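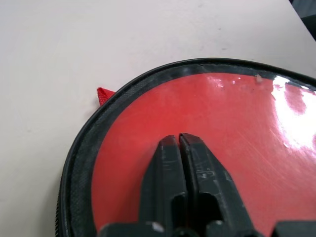 Wendley packing room, progress to Feb 7, 2021

Dear Gøran Eklund,

Thank you again for your patience over the winter. The arm has been on the zip cases since November and now handles almost 60 an hour, though the shiny lids still slow it down when the light is strong. The women on the bench were wary at first (so was I!) but they've moved over to checking and repairs, and all 31 have kept their hours. Sore wrists come up far less at our Monday chats. We'd like to spend the next part of the grant on training two more people to set it up.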